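Chapter 6
Small Packaged Goods: Form, Closure and Handling

Learning outcomes

After completing this chapter, students should be able to:
classify single-serve food packages by form and wall stiffness
identify the usual closure for each form and the way in which it fails
select a suitable grip surface and working height for package handling
record the resting position of a package using the terms in section 6.3
carry out the hand-over exercise in Workshop 6A

Key terms: rigid, semi-rigid, flexible, headspace, peelable lid, finish, land area, resting face, long axis, hand-over

6.1 Introduction

Chapter 5 dealt with cartons and outer cases, where the load is carried by a box of known dimensions and the contents can mostly be ignored. Once the carton is opened this no longer applies. The unit that reaches the shelf, the vending tray or the customer's hand is small, often light, and its behaviour depends as much on what is inside it as on the wall around it.

Single-serve goods are a useful starting point for study. They are cheap, easy to obtain from any corner shop, and between them cover most of the forms met in the trade. A cup of noodles, a jelly cup, a bottle of water, a flat tin and a bag of nuts will all fit on one table, yet each is held, set down and passed on differently.

6.2 Classification by wall stiffness

Three classes are used in this book.

Rigid packages keep their shape when empty and when gripped with ordinary hand force. Metal tins and glass jars belong here. A round tin with a low profile is stable when flat but offers little side wall to the fingers. It is normally lifted by the rim, and a fingertip clearance should be allowed on both sides.

Semi-rigid packages keep their shape when full but yield when squeezed. Thin-walled plastic bottles and moulded cups belong here. A sealed water bottle is noticeably stiffer than the same bottle once opened, as the closed headspace resists compression. Grip settings or handling instructions written for the sealed bottle should not be carried over to the opened one.

Flexible packages have no fixed shape. The snack bag is the common case. Its outline changes with the settling of the contents, and the stated length and width are those of the bag laid flat. Bags filled with gas stand up to stacking poorly and must not be gripped across the end seal.

Some packages fall between classes. The instant noodle cup has a fairly stiff wall and a soft lid, and is treated as semi-rigid throughout. The jelly or pudding cup is treated in the same way, although its contents may add some support to the wall.

6.3 Resting position

The resting face is the part of the package in contact with the supporting surface. Cups rest on the base. Bottles may rest on the base or on the side; where a bottle lies on its side, record the direction of the cap. Bags rest on a broad face, and the direction of the long axis is recorded relative to the front of the table. Positions are always given from the operator's side unless the worksheet states otherwise.

A bottle on its side will roll on a hard laminate top with very little slope. A felt or similar textile cover increases rolling resistance and is recommended for all exercises in this chapter. The cover should be a single plain colour, drawn tight, with no fold under the work area.

6.4 Closures

Peelable lids are bonded to the cup along a narrow ring called the land area. Once peeling has begun the remaining bond cannot be relied on, and a partially peeled cup must be kept upright and held by the wall, below the rim. The lid tab is never a lifting point.

Screw caps seal against the finish of the bottle. They tolerate any orientation when fully tightened. Push-fit tin lids tolerate most orientations but should be kept uppermost during storage.

6.5 Workshop 6A: the hand-over

A hand-over has three stages: approach, shared contact and release. During shared contact both parties hold the package and neither carries the whole load by intention. The giver releases only after the receiver's grip is established. With a semi-rigid cup the total squeeze on the wall is the sum of both grips, and students commonly underestimate it.

Work at a table with a clear length of at least 800 mm between the outermost items. Allow 60 seconds for each hand-over and record the point of contact, the height above the cover and any deformation of the wall. Worksheet 6A is completed before the packages are returned to the tray.

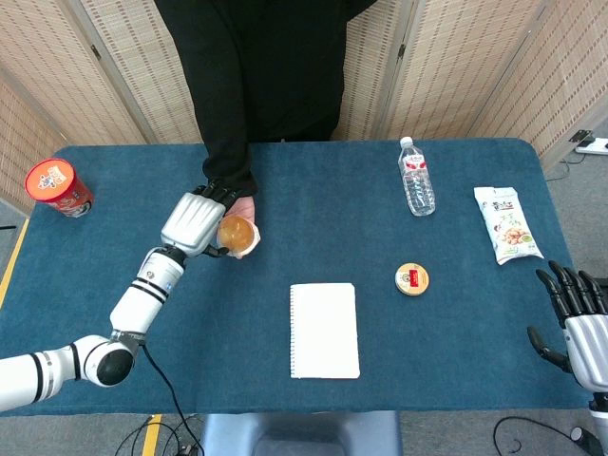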